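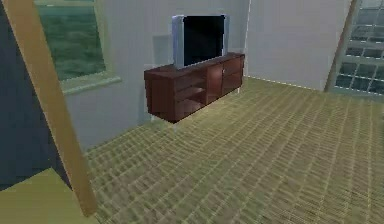
What the Flinham open day left out

The simulated living room at Flinham's October open day holds a media cabinet, a television with its screen off, and a woven floor. Visitors watched it on a wall display for most of the afternoon while a navigation policy was scored against it and rooms like it. The Natum planner finished 1,519 episodes that week. Kirsten Lapointe, who led the session, put the success rate at 99 percent.

I don't dispute the number. I dispute what the audience was invited to do with it.

Look at the cabinet again. It seems to float slightly above the carpet. For path planning this is harmless, as long as the collision geometry is sound. For a mobile base with a low bumper, or an arm asked to open one of those doors, contact is the whole problem, and a rendered room says little about it. The doors are plain flat panels. Real ones stick, sag and have handles.

Lapointe was candid when asked. On the physical test floor, the same planner completed 69 of 151 runs. That figure appeared on no slide — it came up in reply to a question near the end, after half the seats had emptied.

Simulation is cheap and repeatable, and I would not fund a navigation team that skipped it. But an open day should show both numbers side by side, in the same type size, with the failed runs sorted by cause. Devard did this last spring and lost no customers that I know of.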